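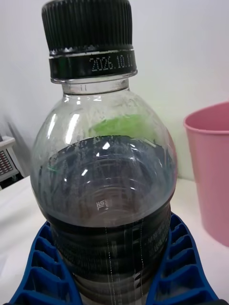

One of you asked on the list whether Witier really needs the wrist views once the fixed camera is calibrated, and I've been meaning to answer properly, so forgive the length!

On 19th January a list member wrote:
> We run Lirik with the overhead view only. Planning is fine, but
> the tilt estimate wanders as soon as the gripper covers the
> bottle. Would a wrist stream help, or just slow things down?

It would help, I think, and we went through much the same thing in February last year. A dark drink in a clear bottle is hard on any depth estimate, so we now take the liquid line from the wrist stream and let the fixed view handle where everything is on the table.

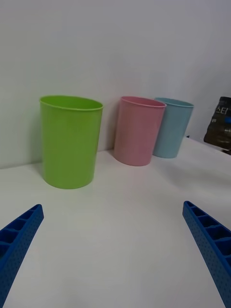
The part that took us longest was timing. Our two streams were 24 ms apart, and Lirik was happily planning with a stale pose for the arm. If you set sync_window in the Witier config (ours is 3 frames) it will wait for a matching pair before it hands anything over.
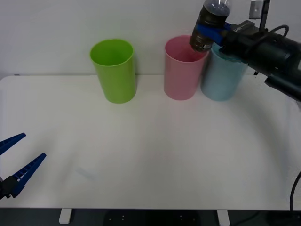 I'd also turn off the automatic regrasp while you're tuning the tilt controller, or you'll be chasing both at once, as we did. There's a patch for that in ticket 721, and I'd be so glad if somebody with a different arm could try it and write back with their logs.

Warm wishes from all of us at Caruso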